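Household Collections and Their Care
Unit 3: Describing and Storing Everyday Objects
Course handout, Kevier Certificate in Local History
Unit leader: Valbona Petkov

Reading before class: the Clutgate inventory (course pack, section 2) and the sample donor letter.

Scope of this unit

Most small museums hold far more household goods than paintings or rare books. Toys, kitchen tools, linens and furniture parts reach the museum in mixed boxes, often with little paperwork. This unit covers the first written record made when such an object arrives, and the basic rules for keeping it safe afterward. Repair is treated in Unit 5 and is not assessed here.

The first record

The first record should be made before the object is cleaned or moved into storage. It states what the object is, what it appears to be made of, its size and its condition. Where the material is uncertain, the record should say so. A wrong entry stated with confidence may be copied into later catalogs for decades, while a question mark invites the next reader to look again.

The donor's own account is entered in a separate field. Family stories are valuable evidence, but they are evidence of a different kind, and a reader must be able to tell which statements came from the donor and which from the cataloger.
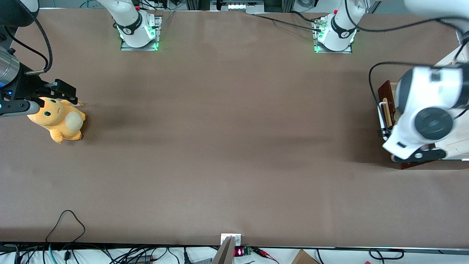 Soft materials

Textiles and stuffed objects should be stored out of daylight, with enough room that nothing presses on them. Fillings settle under their own weight, and a crease left in place for years may become permanent. Acid-free tissue is used to support limbs, folds and collars. Any sign of insects should be reported the same day, and the object sealed in a clear bag until it has been checked.

Wood and finished surfaces

For wooden objects, the record should separate the wood itself from the finish laid over it. Students often write "dark wood" where the color may come from a stain or a varnish. Unless the species is certain, it should be left out. Scuffs, dust and old holes are recorded by location. A hole may show where an earlier fitting was attached, and filling it would destroy that evidence.

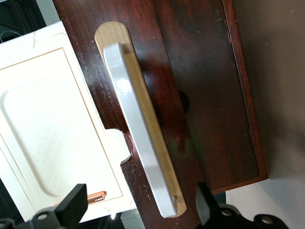
Figure 2. Pale wooden backplate on a dark, glossy board. Note the scuffs and the small round hole.

Damp is the chief risk to wood in storage. Pieces should stand clear of outside walls, and lacquered surfaces should never be wrapped directly in plastic.

Written assignment

Choose one household object and prepare a first record of no more than 300 words. Attach a separate donor statement, which may be taken from the Prisari letters in the course pack. Submit both to Antigoni Xenos by the end of June. Late work requires the written approval of the unit leader.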